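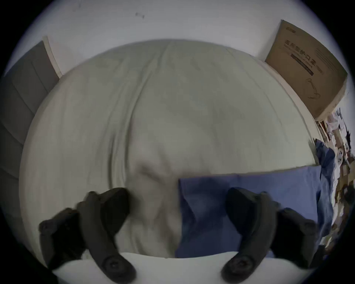 Dear colleagues,
The question raised on this list last week concerned the point at which our bed-making policy commits to a grasp, and I am writing to give the group's position before the August release. Labels for the Grernlow set are assigned at the first moment when both fingers are over fabric, whether or not anything has been taken up. In a case such as the one at the head of this message, the fingers are still wide apart with nothing between them, and the deep crease running down the sheet toward the gap is what our annotators would mark as the intended grasp line. The blue cloth under the right finger is marked as a distractor and receives no grasp label.

On Wednesday, Hideaki Uchida wrote:
> I have been reading the labeling notes for Grernlow alongside the
> Plota baseline and I am not certain the two can be compared.
> Plota labels a grasp at finger closure. If Grernlow labels it
> earlier, then a policy trained on Grernlow is being asked to
> predict intent from wrinkles alone, and I would expect the error
> to be larger on light, low-contrast sheets.
>
> Two questions. Was the earlier label chosen before or after the
> first training runs? And are episodes with a second fabric on the
> bed counted in the main results or held out?
>
> Regards,
> H. Uchida

To take these in order. The earlier label was chosen before any training took place. It is recorded in version 2 of the protocol, which was circulated to the Tamura and Erulen sites together. Version 3 changed only the wording for pillows and did not touch the grasp definition.

Episodes with a second fabric are counted in the main results. The full set holds 3,610 episodes, and we saw no sound reason to remove the harder ones from the test split. We do accept that the present tables hide the difference, and the revised report will list them on a separate line.

With regard to the comparison with Plota, Dr. Uchida's concern is well founded. We relabeled our test split at finger closure and ran both policies again. The gap between them narrowed considerably -- nearly half of it went away -- and what is left is concentrated in pale sheets with shallow folds, as he expected. Where a fold is deep enough to cast a clear shadow, the early label costs the policy very little. We have not yet tested whether a longer input history would help with the shallow ones. Shota Hirano is preparing that run and will report to the list when it has finished.

Until the revised tables are available, we ask that sites refrain from quoting the Grernlow and Plota figures side by side. Sites that have already done so in a draft should add a note stating which label definition was used for each column.

One smaller matter. The relabeled test split uses the same episode numbers as the original, so please keep the two in separate directories. The Erulen site has reported a loader that silently read the wrong one.

Comments on the relabeling procedure may be sent to the list or to Shota Hirano directly.

On behalf of the Grernlow data group

_______________________________________________
To change your subscription settings, visit the list information page.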